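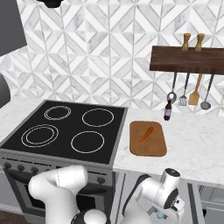

Vandska Irnley 2 - Bastón de senderismo plegable

Ref. VI2-94. Se vende por pares.

Descripción
Bastón de tres tramos con cordón interno tensor y bloqueo por pulsador. El tramo superior admite regulación mediante palanca externa. Indicado para rutas de media montaña, travesías con mochila y marcha en terreno mixto. No apto para esquí alpino ni como elemento de anclaje.

Características técnicas
Material de los tramos: aluminio serie 7000
Empuñadura: corcho prensado con prolongación de espuma EVA
Dragonera: poliéster, ajustable, reversible
Punta: carburo de tungsteno, recambiable
Rosetas: senderismo, 60 mm de diámetro; rosca compatible con rosetas de nieve Gimach
Longitud mínima de uso: 94 cm
Color: gris grafito

Montaje
Extienda los tramos y tire de la empuñadura hasta que el pulsador sobresalga por completo. Ajuste después la longitud y cierre la palanca. Si esta cede con el peso del cuerpo, apriete el tornillo un cuarto de vuelta. No supere la marca STOP del tubo.

Mantenimiento
Separe los tramos después de cada salida y déjelos secar al aire. No lubrique las uniones - el aceite retiene polvo y reduce el agarre del cierre. El cordón interno se sustituye con el kit Baxter, que se vende por separado.

Compatibilidad
Las puntas y rosetas de la serie Irnley fabricadas desde 2013 son intercambiables con las de este modelo. Las anteriores llevan otra rosca y requieren adaptador.

Contenido del paquete
2 bastones, 2 rosetas, 2 protectores de goma, bolsa de transporte.

Garantía
60 meses contra defectos de fabricación. Quedan excluidos el desgaste de puntas, rosetas y cordón, y las deformaciones por carga lateral.

Consultas técnicas y recambios: Nathalie Ross, servicio posventa de Vandska. En agosto los pedidos de recambios se tramitan solo por la mañana.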